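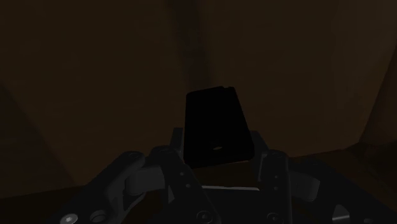 Romholm Ground Beetle Records: read before use

Datasets > Invertebrates > Beetles > Romholm

Last edited 18 Jun 2019 by Nest Humphreys

What you are getting

A table of ground beetle catches from pitfall traps at Romholm, with 500 rows, one row per trap per visit per species. It was put together by Zoila Huaranga and Koen Verbruggen from field notebooks, and I cleaned it up afterward. I have my doubts about parts of it and would sooner write them down than have you find them the hard way.

Files

beetles.csv – the catches
traps.csv – trap codes, habitat notes, who dug them in
names.csv – the name as written in the notebook, next to the name we use now
notes.txt – everything that would not fit in a column

Columns in beetles.csv

trap_code: matches traps.csv. Codes ending in B are replacement traps. They are not always in the same hole.
visit: running number for the visit, per trap.
name_used: our current name for the beetle.
id_by: initials. Blank means the notebook doesn't say, and I did not guess.
count: adults only. Larvae were thrown in with "other" and I have left them out.
confidence: high or low. See the next part before you filter on it.

How far to trust the names

The confidence column came from Koen, who filled it in from memory at his desk long after the beetles had been sorted. I kept it because he asked me to. A "high" from him on one of the big, easy species is worth having. A "high" on anything small, black and shiny means very little to me unless there is a pinned specimen behind it, and for most of those there isn't. Ayuba Aidoo rechecked 30 pinned beetles and disagreed with the label on 2 of them. People have quoted that to me as proof that the whole set is sound. The pinned ones were the nicest specimens, though, and the nicest specimens are the ones least likely to be wrong. 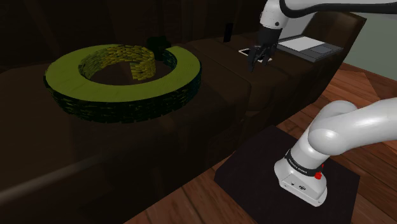
I would also be careful with the females. Several of these species are separated mainly by the male parts, and the notebooks happily name females to species anyway. Drop them to genus if your work depends on it. names.csv has a genus column for that.

Counts are not abundance

A pitfall trap catches beetles that walk, and it catches more of them when they walk more. Warm nights, bare ground and a freshly dug hole all push the number up. The old project page said the hedge bank had "the richest beetle life on the site." Maybe so. The hedge bank traps were also the ones closest to the gate and got emptied more often, and no one corrected for that. Please don't plot raw counts by habitat and call it a finding.

Missing data

The October visits are thin. Some traps flooded, and the notebook uses a dash both for "flooded" and for "no beetles." I have set all of those to NA. If an earlier copy shows zeros there, throw that copy out.

The Brouwer traps

Bart Verbeke ran 2 extra traps by the Brouwer ditch with a different fluid and wider cups. They are in traps.csv but flagged separate = yes. He thinks they can be pooled with the rest. I don't, and he has not shown me anything that would change my mind.

Known problems

- Trap codes R and P look alike in Zoila's handwriting. I fixed the ones I could check against the site sketch.
- Duplicate rows for one visit to the ditch were removed. The notebook page had been copied out by hand and both versions got typed in.
- Dates in notes.txt are in whatever order the writer liked.

Corrections

Send them to me with the trap code and visit number. A photo of a beetle's back is usually not enough for me to change a name, so please include the underside and the front legs if you have them.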